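Wednesday, April 30, 2025
Chess bench, Grimonham room

Spent most of the afternoon on the rules sheet and I'm pretty happy with it, even if it's longer than I wanted (Gunther, I know, you asked for one page!). Writing it down while it's fresh.

Square names first. Everybody uses the labels on the board, letter then number, in the log and out loud. We've had a mix of "row five" and "fifth one down" since February and I can't search any of it.

Start and end squares get marked for every move, red ring for where the piece came from, blue for where it's going. Same colors every time, please, no swapping because one shows up better on a dark square.

Parking: between moves the arm stays off to the side and the end plate keeps clear of the pieces. Hands stay off the board until whoever is at the keyboard says "parked." Then wait 2 seconds anyway.

Speed cap stays at 30 percent whenever a person is at the table. Log entry 887 is the one to read if you want to argue with me about it. 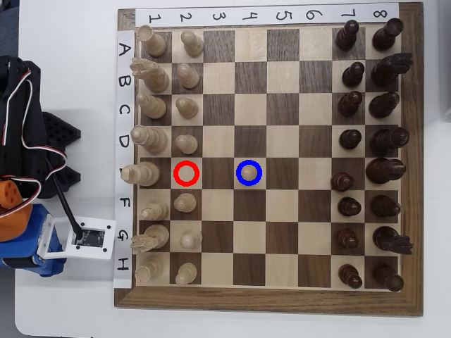
Shona wrote back that the spoken "parked" isn't good enough, and that she'd want the stop button within reach of both people before she'd sign the sheet. Fair! I've added it as rule 6 and I'll ask Sakda about a longer cable.

Still open: who updates the Cornano copy of the sheet, and whether castling counts as one move or two in the log. I'm leaning toward two.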